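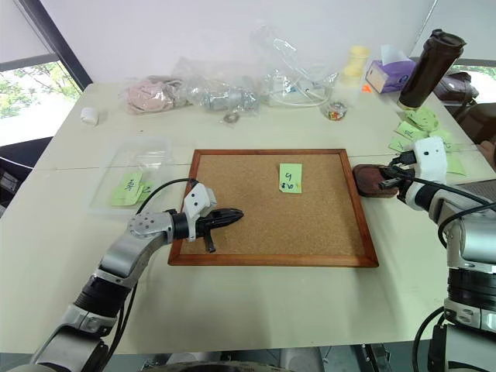 Cork board on the table, green note marked 9 near the top

Plotting a whodunit on paper - who else still does it?

Forum: Mystery Writing > Process and Tools
Started June 22, 2020

inkpot_moth wrote:
OK I need to gush for a minute. I've been stuck on the middle of my mystery since May (small lake town called Bustmont, dead ferry owner, far too many cousins) and this weekend I finally dumped the whole outline out of the computer and onto paper. One sticky note per scene, scene number up top, a few words under it. Green for clues, yellow for alibis, pink for anything that's only there to throw the reader off.

And wow! In one evening I could see that all my clues were bunched up in the first third, and then there was a giant desert of people drinking coffee and being sad. I'd read that outline dozens of times on a screen and never noticed. I moved the boathouse key to after the funeral and suddenly the funeral has a reason to exist.

So who else works this way? And how do you handle a scene that's a clue AND an alibi? Right now I'm putting two notes on top of each other and it's getting thick.

gravel_and_rye wrote:
Glad you got unstuck, but I went the other way and I'm not going back. I did my first book on paper. It had 140 scenes, I ran out of wall, and then the heat came on for the winter and half of act two was on the carpet. I use Tully now. Every scene gets tags, so a clue that's also an alibi has both tags, done. I can pull up every scene the cousin is in and read only those in order. Try that with stickies.

inkpot_moth wrote:
The reading-one-character thing does sound great, I'll give you that. But I had everything tagged before! I just never looked at it all at once. I think my brain needs the whole book to be a physical size.

pettifog17 wrote:
Seconding paper, with one change: index cards and pins. Sticky notes are fine for a weekend, but the glue gives up if you move them a lot, and in a mystery you are going to move them a lot. I buy the Drisari cards because they take pencil well and don't curl. For your double scenes, I use a white card and draw a stripe of each color down the left edge. A scene that's doing three jobs has three stripes, and those are usually my favorite scenes in the book.

If you do stay with stickies, peel them sideways. Pulling straight up from the bottom puts the curl in. And don't try to rip one in half to make a smaller one, you get a pointy little thing with no glue on it. 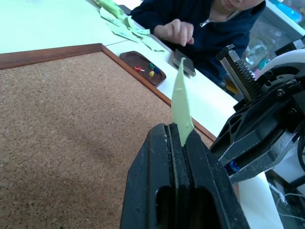
Torn scrap of pale green paper, standing on end

inkpot_moth wrote:
STRIPES. Yes. Stealing this tonight. And guilty on the ripping, I've been making half notes for the tiny clues and finding them in my socks.

lamplit_otter wrote:
Hi all, long time reader, first post! Can I ask something basic? Do you number the scenes before you know the order? I'm doing the Gruravura summer challenge (1,000 words a day, I'm hanging on by my fingernails) and I keep renumbering everything each time I add a scene. It eats my whole writing hour.

pettifog17 wrote:
Welcome! No numbers until the very end. Give each card a nickname you'll recognize, like "wet gloves" or "aunt lies about the train." The order is just wherever the card happens to be. I write the numbers in pencil the day before I start drafting.

gravel_and_rye wrote:
I disagree with that one even for paper people. If you drop the stack you're finished. Number them once, in the order you thought them up, and never change it. Scene 17 can come right after scene 7, who cares. The number is a name tag. Then keep a list of the running order somewhere and you can rebuild the whole thing in a few minutes.

pettifog17 wrote:
Hm. I've dropped the stack twice and both times I liked the new order of something. But I see the point if you've got a deadline.

inkpot_moth wrote:
I numbered mine in story order, so apparently I've done it the one way you both think is wrong, ha. I might switch to nicknames plus a photo on my phone every night before bed.

lamplit_otter wrote:
Going with nicknames! I did a few on my lunch break and "the soup is too salty" is already my favorite scene and I haven't written a word of it. Does the poison have to be in by the midpoint or can it be later?

gravel_and_rye wrote:
Earlier, if you can stand it. Put it in plain sight in the first few scenes - on a shelf, in a shed - and let people forget it. There's a long thread on poisons pinned in the Research section, start there.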